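Wednesday, January 31, 2018

**Lernbridge evening reading program, Kassa branch: progress report for the Wanell Fund**

Thank you again for your patience with us over the holidays, and for the kind note that came with the second payment. We read it out at the January staff meeting and it did everyone good. Your grant for the year is $3,000, and I'm glad to say we have spent it slowly and, I hope, sensibly.

## Where we are

We opened in October with more nerves than readers. The first two evenings were very quiet (it rained hard both times, and the bus from Lenudel was not running past six), and I will admit I went home wondering if we had picked the wrong night. By the third week word had got around, mostly through the adult learners telling their cousins and neighbors, and we have had a full table ever since. There are 8 regular learners now, all adults, most of them working day shifts and coming to us straight from work, hungry. We started putting out soup and bread, which was never in the plan, and I think the soup has done as much for attendance as any of our flyers.

The learners read in pairs for the first half hour and then choose something of their own. Bus schedules and recipe cards are popular. So is the mail people bring from home, and a good many evenings have gone into working out what the water company is trying to say.
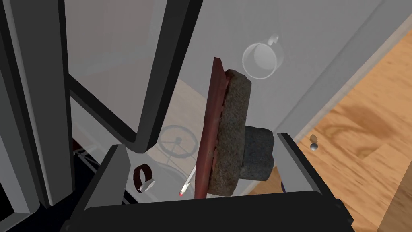
We had expected the easy readers to be the favorites, but the short mysteries are the ones that go home in coat pockets and come back weeks later with soup on them. One of our learners finished her first whole book in the week before Christmas and asked straight away if there was a second one in the series. There was, and we bought it the next morning.

## Money

Books and workbooks have cost us $543 so far, a little under what we planned, thanks to a generous discount from the shop in Kassa. We spent another $300 on bus fares after the Lenudel route was cut back, and I would like your blessing to keep doing that through the spring. It would come out of the line for printing, where we have hardly needed a thing. The rest is set aside for tutor hours and the room, and I'll send the full ledger with the next report.

## What has been hard

Finding tutors who can commit to a winter evening is still our biggest worry. We lost one to a new job in December and have been stretching the others to cover. The heating in the back room also gives up when it gets really cold, so we have been squeezing into the front with our coats on.

## Next

We hope to add a second evening in March if we can find one more tutor. You would be very welcome to drop in on any of our evenings before then, and please come early enough to eat with us.

With warm thanks,
The Lernbridge program coordinator, Kassa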